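Progress notes for May: the Noonan open day

Hi Thitima,

You asked for something you could read over coffee, so I'm sending the open day first and the spending table separately. It's mostly good news! The doors opened at 10 a.m. and we had people in the workshop until well after four. The Belero grant covered all of it except the lunch, and the lunch ran over (the receipts are with Colm and he knows you want them).

The day had 3 parts on paper: a talk in the front room, the picking demonstration in the back, and an hour for questions at the end. The talk was too long. I timed it at home and still managed to lose people when I got to the bit on our software, which we're now calling Tusent. Next time I'll start with the arm moving and talk over it. Everyone wanted to be in the back room anyway — I could see heads turning whenever the motors started up.

Colm Hanrahan ran the demonstration, and he was terrific. He let visitors pick which item the arm should go for, and he didn't hide the misses, so people started cheering the grabs like a ball game. A man from the Lokitz recycling depot stayed for six rounds and then brought his supervisor in from the parking lot to see one more.

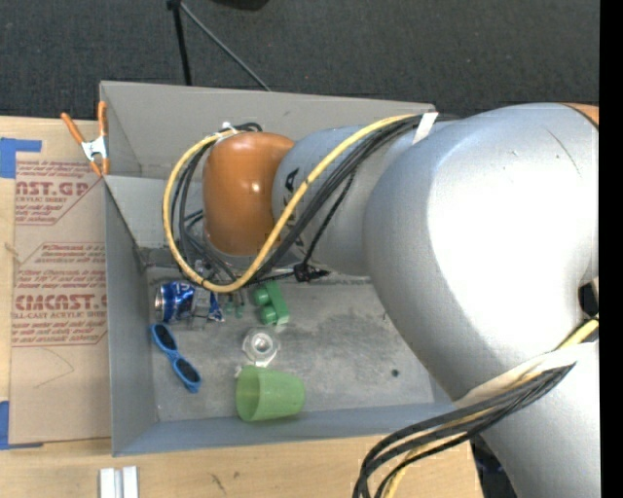

Clear and shiny items are still our weak spot, and I'd like to be plain about that, given how much of the first payment went into them. Our tests before the open day came to 300 picks, and most of the failures were on things you can see through. So we mixed the bin on purpose for visitors. The blue can and the bright green toy block are the kind of item we're comfortable with, but the pale green cup lying on its side and the clear round piece between it and the block are where the arm hesitates or closes on the wrong spot. The sunglasses fall somewhere in the middle: the frame is easy to find, the dark lenses less so. Several people asked why we don't just use suction. Fair question, and we do want to try it, though cups and crumpled packaging don't always offer a flat place to stick to.

The cables came up too. One visitor who used to service packaging lines gave me a friendly lecture about how much loose loop we carry near the gripper, and she's right. They limit how far we can turn the wrist before something tugs. I've priced a proper cable guide and fitting at $2,000, and I'd like to move that over from the travel line if you're okay with it. We won't need the travel money before the fall.

Two things I'd ask you to look at before our call. One is the cable guide. The other is whether Lokitz can send us a few sacks of their real sorting leftovers, because their supervisor offered and I said I'd check with you about the paperwork first. Colm would have driven over that same evening if I'd let him.

I'll send the pick results once he's finished cleaning up the labels.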